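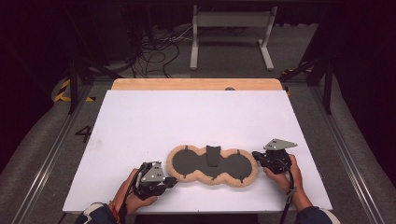
Figure 5.1 Double polishing pad with a wool rim and dark gray foam faces.

Chapter 5
Wool as a Working Fiber

Most people meet wool first as clothing. Sweaters, socks, and blankets take up a large share of the fiber grown each year, and the earlier chapters of this book have followed that trade from the farm to the mill. A smaller share goes to jobs where nobody wears it. It seals, cushions, filters, soaks up oil, and rubs things smooth. This chapter is about those jobs and about the grades of fleece that suit them.

The working uses of wool depend on the build of the fiber. Each fiber has a core that bends easily and an outer layer of overlapping scales. The scales let fibers lock together under heat, moisture, and movement, and the result is felt. The natural wave in the fiber, called crimp, makes it spring back after it is pressed flat. Fine wools usually have many small waves per inch. Coarse wools have fewer and tend to be stiffer.

Buyers for the felt trade look at these traits in a different order from buyers for the clothing trade. Color matters less. Staple length matters less too, as short fibers felt well and cost less. At the Munddale wool sale, held each September, lots for industrial use are sold on the second day and are graded on only 5 points. Lots for spinning are graded on 20.

5.1 Skin Wool and Shorn Wool

Wool reaches the factory in two main forms. Shorn wool is cut from the live animal and can be washed, carded, and spun or felted. Shearling keeps the fleece on the tanned hide, with every fiber still rooted in the skin.
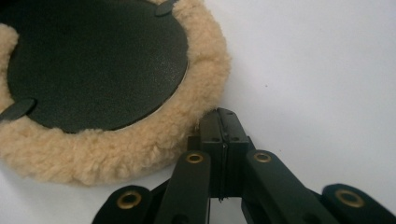

Shearling is sorted by the evenness of the pile before it is cut to shape. A tanner combs the fleece, clips it to one height, and checks the skin side for thin spots. Pieces too small for coats or seat covers go to makers of slippers, paint rollers, and buffing pads. A round lambswool pad has a thick ring of curly, pale fleece around a dark backing disc, and the clumps of wool stay soft and separate. Worsted yarn can be used for similar goods, but it has to be twisted first and then tufted into a cloth base.

The Hitine tannery kept records of its offcuts for 39 years. In the early books they were sold by the sack. Later they were sorted by pile height – short, medium, and long – and priced by weight. Section 5.3 uses these records to show how the value of a by-product can change when a new buyer appears.

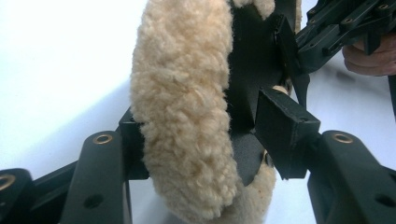 Figure 5.2 Densely curled fleece in ring form, with a dark panel in the center.

5.2 What This Chapter Covers

The next section deals with felt and how its density is measured. Section 5.3 returns to offcuts and waste wool. The last section looks at lanolin, the grease washed out of raw fleece, and at the 2 methods used at the Brodby scouring plant to recover it. Readers who have not yet worked through the fiber tests in Chapter 4 should do so before starting on density.

Related chapters
Chapter 4: Testing Fiber Length and Strength
Chapter 6: Hair Fibers Other Than Wool
Chapter 7: Reading a Wool Sale Catalog
Reading list: The Eyvindsson Mill Papers

This site uses cookies to remember your place in the book. By continuing to read, you agree to their use.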